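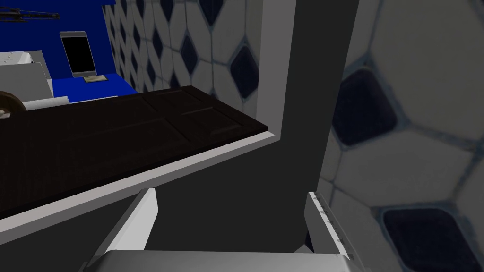 4. Adding Cover Scans to Your Magazine Archive

This section covers loading scanned covers into Kiremari and linking them to the musicians, bands and writers who appear on them. Finish Section 3 (Creating a Title) first. A cover can't be saved without a title to attach it to.

4.1 Before you scan

1. Take the magazine out of its sleeve and lay it flat for a few minutes.
2. Wipe the scanner glass with a dry, lint-free cloth.
3. Set the scanner to color, even for black-and-white covers. Old newsprint has a tint that gray mode drops.
4. Choose TIFF or PNG as the file type. JPEG works, but fine print on the spine gets muddy.

Caution: Do not press down on the lid to flatten a stapled issue. Staples from older issues can scratch the glass and tear the center fold.

4.2 Importing a cover

1. Open the title and click Issues.
2. Select the issue, or click New Issue if it isn't listed.
3. Click Add Cover and pick your file. Files over 100 MB are refused.
4. Drag the crop handles to the paper edge. Leave the mailing label in if there is one.
5. Click Save. The cover is marked "Unlinked" until you complete 4.3.

Note: Enter the date exactly as it is printed on the cover. Many weeklies printed the date they came off the newsstand, so a cover date of Friday, June 19, 2020 may belong to an issue that was on sale a week before. Use the On Sale field if you know the real date.

4.3 Linking people to a cover

1. Click Link Person.
2. Type at least three letters of the name. Accented letters are matched either way, so "Aberg" will find Kerstin Åberg.
3. Choose a role: Portrait, Group, Named Only or Artist. "Named Only" is for people mentioned in a headline but not shown.
4. Repeat for each person, then click Done.

A cover can hold up to 60 links. For festival issues with long lists of names, link the acts in the main headline and put the others in the Notes field – they still come up in a search.

If a band has changed its name, link the name that was in use on the cover date. Kiremari shows the later name beside it.

4.4 Importing a batch

1. Put all the files in one folder.
2. Name each file with the title code, year and issue number, separated by hyphens.
3. Choose File, then Import Folder.
4. Check the report. Rows in red were skipped.

Collections exported from Brutwood keep their issue numbers but lose their roles, and every person comes in as Named Only. Fix these under Tools, Review Roles.

Caution: Do not close the program during an import. Covers already copied will stay in the folder without a record, and error 230 will appear the next time you open the archive. To clear it, run Tools, Repair Archive, then import the folder again.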